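September, notebook 9, rain gauge comparison

Morning reading at 7:40. The Brivex gauge gave 112 tips since yesterday, the old Trnka gauge gave 119. I have checked the funnel of the Brivex for leaves and found only a little dust. I cleaned it anyway with the soft brush. Level is good on both.

For the runoff part we still need a paved surface with a simple slope. I prefer Plesby to Pasari, but the drains must be drawn on the map first.

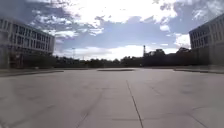
Concrete pavement between the two buildings.

Afternoon: I poured water slowly through the Trnka, 233 ml by the small cylinder. The counter missed one tip near the end. I suspect the magnet is sitting too far from the switch. Moved it closer by one turn of the screw, and will repeat the same test tomorrow before breakfast.

To buy: silicone grease, two hose clamps.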